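Chia-hao Wan has a laminated sheet taped inside the door of the supply closet, and the first line on it says to check the finger bolts before anything else. He wrote it himself, in September, after the washroom robot at Stavine had spent a week closing its gripper a little crooked.

"It never threw an error," he says. "It closed, it reported closed. One side was getting there late."

Wan looks after the machine for Mindora, the firm that runs cleaning at the building. I went expecting a sales pitch and got a man with a hex key. The job he was doing that morning was the pad check, which comes up every 790 cycles. He opens the fingers all the way, wiggles each linkage by hand, wipes the black pads and looks for wear along their edges. It takes him 15 minutes. Then he brings the arm back to the toilet and looks through the wrist camera.
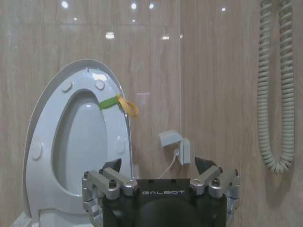
*The wrist camera's view with the seat raised and the fingers open. The green and yellow pull tag is at the upper right of the seat ring.*

I asked whether the pull tag was cheating. A robot that needs a ribbon on the seat seems to me a robot that can't lift a seat.

"Call it what you like," Wan says. "I put handles on drawers too."

His bigger worry is the wall. The panels are glossy and the ceiling lights show up in them, so he repeats the camera check with the lights on and again with them dimmed. Cheng-en Ho, who pays for the contract on the Stavine side, wants to know why that can't be automated.

"We were told it would look after itself," Ho says. "I count 2 visits a week. A person with a brush doesn't need 2 visits a week."

Wan doesn't argue with the count. He says 5 of the last visits were for pads alone, and that he has asked for a harder compound. No answer yet. Meanwhile he keeps spares in a coffee can and writes the change date on the back of each old one.

Would he trust it to run over a long weekend without him?

"With fresh pads, maybe," he says — and goes back to the left finger, where he wants to try one of the bolts again.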